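Natesness balsam pulling records: README

Version of 2025-05-26

What this is

A set of plain tables recording where Himalayan balsam was found and pulled along the Natesness burn and its side ditches. The records come from work mornings run by the Tsegaye group, which also keeps this folder. They cover four seasons of pulling and one season of return visits. If you only want to know which stretches have been cleared, open stretches.csv and ignore the rest.
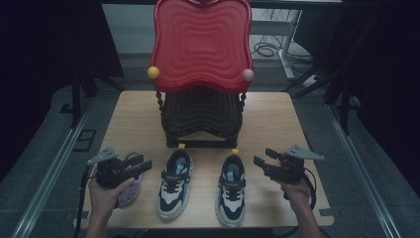
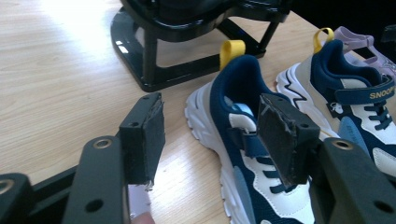
One reply to the first release came from a reader at Maltik, who asked why the table of stretches gave a bag count but no plant count, and said that a bag of June seedlings and a bag of August stems could not be compared. The objection is fair. Plant counts were only made in the fixed plots, and there is no way of getting them back for the rest. We have added a column called growth_stage so that the two kinds of bag can at least be kept apart. Please do not add bags across stages.

Files

stretches.csv
One row for each stretch of bank. There are 34 stretches, numbered upstream from the road bridge. Stretch 12 was split in the second season when a new fence went in, and the halves are 12a and 12b. They count as one stretch in all totals.

visits.csv
One row for each stretch on each visit, 293 rows in all. A stretch that was walked and found clear still has a row, with bags set to 0. A stretch that was not walked has no row. Please keep to this if you send us additions.

plots.csv
Counts from the fixed plots. Each plot is a two metre square marked with a short post at the corner nearest the water. The posts on stretches 3 and 4 were lost in high water and put back by measuring from the fence, so those two plots may have shifted a little.

notes.txt
Free text copied from the paper sheets, in date order. Spelling has been left alone. Local names for fields and gates appear here and nowhere else.

Columns in visits.csv

visit_id: a running number. Gaps are rows removed as duplicates.
stretch: number from stretches.csv.
season: 1 to 5. Season 5 is return visits only.
bank: L or R, facing downstream. See the warning below.
bags: full sacks, to the nearest half.
growth_stage: seedling, stem, flower or pod.
pullers: number of people on that stretch, children included.
minutes: time from first plant to last. Tea is not included.
method: hand, slasher or mixed.
missed: yes if the sheet mentions plants that could not be reached.

Empty cells mean the sheet was blank or could not be read. They do not mean zero.

How the records were made

Everyone on a work morning was given a stretch and a paper sheet on a board. One person per stretch filled in the sheet before leaving the bank. The sheets were typed up at home, usually within the week, and checked once against the paper by somebody else.

Plants were pulled by hand wherever the ground allowed it. The roots are shallow and come up easily after rain. On stretches 20 to 26 the bank is steep and the slasher was used from the top, cutting below the lowest joint. Cut plants can grow again from a joint left above the ground, which is probably the reason those stretches look worse than their neighbours on later visits. Anyone comparing methods should bear in mind that the slasher was only ever used on difficult ground.

Pulled stems were crushed and heaped on a tarpaulin well above the flood line. Plants in pod were bagged first and pulled afterwards, with the bag held closed over the head. Visits in pod season were kept short and no new stretches were started then. The last walk of each season was in October, to look for late plants and to check the heaps for regrowth.

Known problems

Left and right bank. In season 1 the sheets did not say which way to face. Most people faced upstream, the way they had walked. We have corrected the rows where the notes mention a landmark. In 40 rows there was nothing to go on, and the bank is left empty.

Bag size. Season 1 used old feed sacks and later seasons used garden sacks from Flemura, which are smaller. No correction has been made.

Missing ditch. The ditch behind the allotments was not found until season 3. It turned out to hold a thick stand, nearly 200 metres long, and was very likely reseeding stretches 7 to 9 all the while. Low success on those stretches in the early seasons should not be blamed on poor pulling.

Keen eyes. Bags per visit fall over the years, but the people doing the work also got better at spotting seedlings under nettles. The plot counts are the safer guide to change.

Land upstream. Nothing above stretch 34 has been surveyed. Seed comes down from there with every flood.

What it can be used for

The tables are good enough to plan a season's work and to show which stretches need a second visit. They have been used for both. They are not a survey of the whole burn and should not be used to say that balsam is absent from any place. There is no information about other plants, apart from stray remarks in notes.txt, and those were written by people of very mixed experience.

Locations are given by stretch only. Three landowners asked for gates and tracks to be left out of the tables, and we would ask you not to work them out from the notes and publish them.

Reuse

You may copy, change and share the tables, provided you say where they came from and mention any rows you have altered. A line reading "Natesness balsam pulling records, Tsegaye group" is enough.

Corrections

Send the visit_id, the column and what you think it should say. If you were there on the day, tell us so, and if you still have the paper sheet a copy of it is very welcome. Corrections are made twice a year, before the first pull and after the October walk. Changed rows are listed at the end of notes.txt with the old value beside the new one.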